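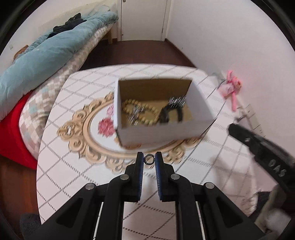

Bracelet of light tan wooden beads and small metal pieces in an open white box.

Cornstead, Jan 15, 2026 – Irnudix, a supplier of packaging to the jewelry trade, today announced a revised range of small-item boxes for independent jewelers and repair shops. The range goes on sale in March and replaces the current Rees line.

The new boxes are made from a heavier board and have an uncoated inner surface. They are sold flat in packs of 100 and fold without glue. Inserts are ordered separately and come in three depths, for rings, bracelets and corded pieces. Boxes and inserts from the Rees line will fit the new sizes, so shops can use up existing stock.

Irnudix tested the range at its Skincombe site. Each size was opened and closed 649 times and then checked for corner wear and lid fit. Two sizes were changed after the first round of tests, and both passed on the second.

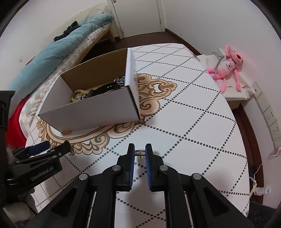

Small silver ring set with tiny sparkling stones.

The board contains 80 percent recycled fiber. Printing is limited to one color on the lid, applied at the Cornstead plant. The minimum order for printed lids is five packs. Plain boxes can be ordered by the single pack.

At launch, the range will be carried by 53 trade counters. Orders for the Rees line will be accepted until the end of March, subject to stock. Prices and a table of sizes are included in the trade catalog.

About Irnudix
Irnudix makes boxes, pouches and display cards for jewelers. Its head office and printing plant are in Cornstead, with a test and storage site in Skincombe.

Contact: Irnudix Trade Office, Cornstead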